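Galletar opens second eyewear shop in Orkulmont

17/05/2023

Eyewear maker Galletar has opened its second shop in Orkulmont, five years after it began selling frames from a single counter near the train station. The new store is on the ground floor of the old Oyelaran building and carries 54 frame styles in acetate and metal, including the full Hurkex line of sunglasses.

The Hurkex line went on sale last spring in a first run of 1000 pairs. Galletar said 990 of them had been sold by the end of the winter, and a further run is on order with the same factory. Two new colors, smoke and pale amber, will be added in July.

Eye exams will be offered at the new address four days a week, by appointment. Customers who already have a prescription can bring it in and have lenses cut on site – single-vision pairs are usually ready the next day, while progressives take up to a week. Repairs and nose pad changes are free for anyone who bought their frames from either shop.

The original counter will stay open with shorter hours and will mostly handle pickups and adjustments. Orders placed there before the move can be collected at either location.

Galletar also plans to bring back its trade-in offer, which was dropped last year. Old frames in wearable condition will earn a discount on a new pair, and the used ones will be cleaned and passed on to a local clinic. Details will be posted in both shops before the offer starts.
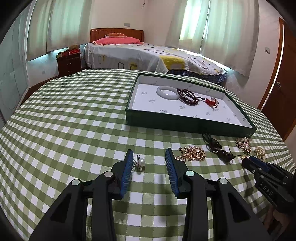 A silver-toned ring on a green-and-white gingham tablecloth.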